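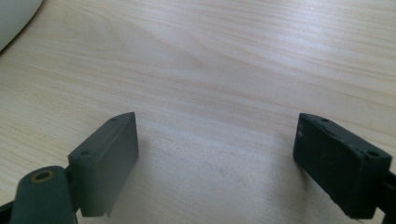 Wood grain on a pale tabletop

Search this site
Enter keywords
Go

Home
News
Fixtures
Teams
Officials
Contact

Clustow Basketball League newsletter
29 February 2024

Shot clock resets: what table crews need to do from the next round

The league has finished checking the score sheets and clock logs from the January fixtures. The most common fault was the shot clock reset after an offensive rebound. Several crews gave a full 24 seconds where 14 should have been shown, and two gave 14 where the clock should have carried on.

The rule itself has not changed. When the ball touches the ring and the attacking side regains it, the clock goes to 14. When the ball misses the ring altogether, there is no reset, whoever in the attacking side picks it up. When the defending side gains control, the clock goes to 24. An air shot caught by a team-mate is where most of the wrong resets came from. The operator's thumb goes down as the ball drops, and the time is lost.

Areti Margaritis, who trains our table officials, asks operators to hold the clock blank after a ring touch until one side has clear control. A tipped ball is not control. Two or three tips on the board can pass before a player holds the ball, and the clock should stay blank throughout. If the operator is unsure whether the ring was touched, the clock runs and the referee decides.

Errors should be put right at the next dead ball. The operator tells the timekeeper, the timekeeper tells the referee, and the game clock reading is written in the margin of the sheet. Please write the reading itself, as "corrected" with no time beside it is of little use afterwards. In the Gelberg under-18 match the margin note allowed a disputed basket to be settled in a few minutes. The Huvon match had no note, and Simin Babaei had to work from both coaches' accounts.

Consoles

The older consoles at Gelberg and at the Ó Súilleabháin hall have a single reset button which always returns to 24. To show 14 the operator must press reset, then hold the down key. This takes long enough to matter. Until the consoles are changed, the crew at either hall should have a second person on the hand-held stopwatch.

The league has set aside £2,000 for replacement consoles. Hamish Dunstan is collecting prices and would like to hear from any club with a working two-button unit to sell. Cable runs at both halls are under 100 metres, so wired units are acceptable.

Refresher session

Elfriede Mösli will run a refresher for operators and timekeepers at the Huvon sports hall before the next round. It lasts one evening and covers resets, throw-ins in the front court and the last two minutes of the fourth quarter. Places go first to clubs with fewer than 3 qualified operators. Send names and licence numbers to Ifigeneia Stergiou. Anyone whose licence has lapsed may attend but will need to sit the short test again before working a league match.

The updated table guide is issued as notice 133. Copies with an earlier number should be thrown away, including the laminated ones.

Recent items
Under-16 cup: semi-final venues confirmed
Travel claims for referees
Huvon women move up to second place
Change to the team foul display at Gelberg
Coaching course dates
Postponed matches: how to rearrange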